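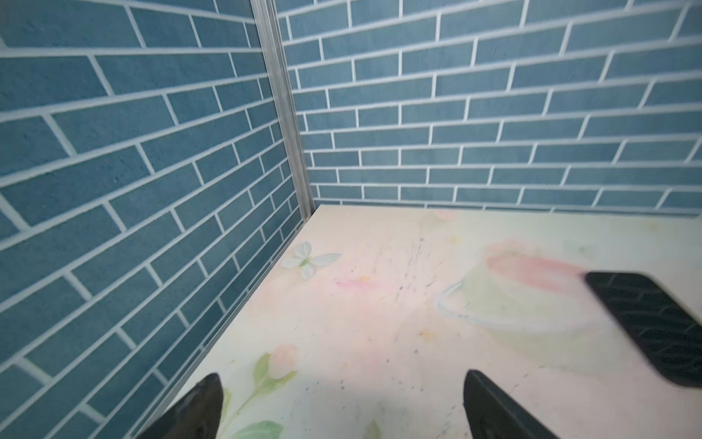

2020-07-29
By Kirsty Merrick

Kerslake Blue Brick wall covering is a printed sheet for the walls behind tables, counters and desks. The pattern is a muted blue brick in a staggered bond with thin white mortar lines, and the print has a light speckle so large areas don't look flat. It goes well with pale tops, including the cream floral table cover we sell under the Skumero name.

Each roll is 1,460 mm wide and 5 m long. Start at an inside corner and work outward, keeping the mortar lines level from one wall to the next. Finish the corner with the grooved aluminum strip — sold separately — and run the flat silver trim along the base.

Wipe with a damp cloth and mild soap. Do not use scouring pads on the print.

Unopened rolls can be returned within 14 days. Samples are available from the Plundbridge store.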